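4.2 Gating wrist-camera input during arm motion

The planner described in Section 3 assumes that each image it receives from the wrist camera is usable. In the first version of the Rillero stack we made no attempt to check this. Images were passed to the segmentation network at a fixed rate, the network returned masks with a confidence value, and the planner merged those masks into its object map. The approach worked while the arm was still. It failed often during transit between the overview pose and the pre-grasp pose, when the wrist joint turns fastest and the camera turns with it.

Two types of failure account for most of the bad map entries. In the first, a single object is smeared along the direction of motion and the network returns one long mask, or two masks side by side. The planner then places the centroid well away from the true position. In the second, a bright reflection on the work surface is segmented as a small flat object. The second type is harder to remove by confidence alone, as a reflection often has a cleaner outline than a blurred object and scores higher.

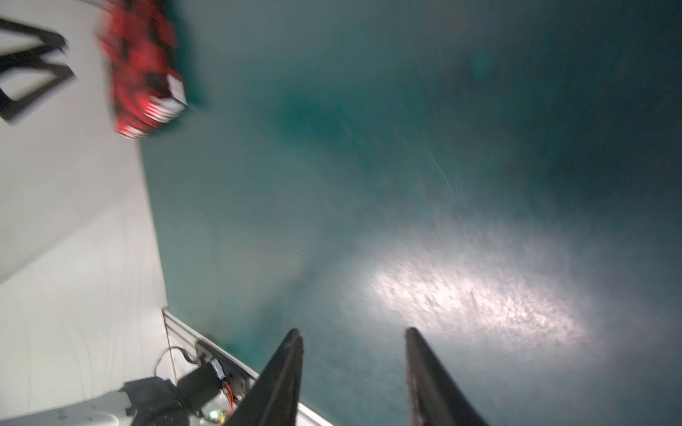

Figure 3. Wrist-camera image with motion blur and a reflection on the work surface.

The gate runs before segmentation and decides which parts of an image may update the object map. An earlier design by Yau used one sharpness score for the whole image and dropped any image that fell below a threshold. We found this too coarse. Blur in a wrist view is rarely even, and a global score is dominated by whatever fills most of the pixels. In Figure 3 the red object near the top is heavily streaked and no reliable outline can be drawn around it, while the gripper fingers at the bottom show no such streaking. The fingers move with the camera, so they stay in place in the image however fast the wrist turns, and any sharpness score that includes them is biased upward. The same figure shows the reflection problem: the oval patch of light ahead of the right finger is much closer to the open jaws than the red object is, and a planner that ranks candidates by distance to the gripper will prefer it.

We therefore compute sharpness over tiles and leave out every tile that overlaps a static mask of the robot's own hardware. The mask is drawn once by hand for each camera mounting. It covers the fingers, the lower part of the casing and any cable or bracket that stays fixed with respect to the lens. Cables that can swing are covered with a margin. When the jaw opening changes, the finger part of the mask is updated from the reported jaw position; the rest is left alone. Masking took less effort to maintain than the self-detection network used in Loncombe, which had to be retrained each time a bracket was moved.

For each remaining tile the gate computes the variance of the Laplacian and divides it by the mean gradient expected for that tile at rest. The expected value comes from the last accepted image taken from a nearby pose. Where there is no such image, the gate falls back to a fixed constant. A tile is accepted if its ratio exceeds the threshold and if the angular speed of the wrist, read from the joint encoders at the exposure time stamp, is below a limit. Both conditions are needed. Plain regions of the work surface carry little texture and give a low ratio even when the arm is still, and the encoder reading alone says nothing about objects that are moving by themselves. Tiles that fail the first test but pass the second are marked as unknown and cannot delete an existing map entry.

Reflections are handled after segmentation. A candidate is held back if its mean brightness is close to saturation and its boundary fades gradually into the surrounding surface. Held candidates are kept in a separate list with their projected position on the table plane. When the camera has moved far enough, the projection is repeated. A real object resting on the table stays where it was, within calibration error, and a specular patch shifts as the viewpoint changes. Three consistent projections are required before a held candidate is released to the planner. This adds a short delay for white or shiny objects, which we accept.

The threshold and the speed limit were tuned on 175 transit motions recorded with the Nirneck controller. Nine of these were set aside during tuning because the encoder clock had drifted from the camera clock by more than 3 exposure periods, and they were later used to test the time-stamp check. Sin and Tóth labeled the tiles independently, and tiles on which they disagreed were left out of the tuning set.

One limit of the gate should be noted. During long transits every tile outside the hardware mask may be rejected, and the map then ages without correction. The planner treats entries past a set age as stale and asks for a short pause at the next waypoint. An alternative suggested by Hung, in which the trajectory is slowed in advance wherever the predicted tile ratio is low, requires the gate to be queried at planning time. The Ko interface does not support this at present. The cost of the added pauses is reported together with the other timing results in Section 5.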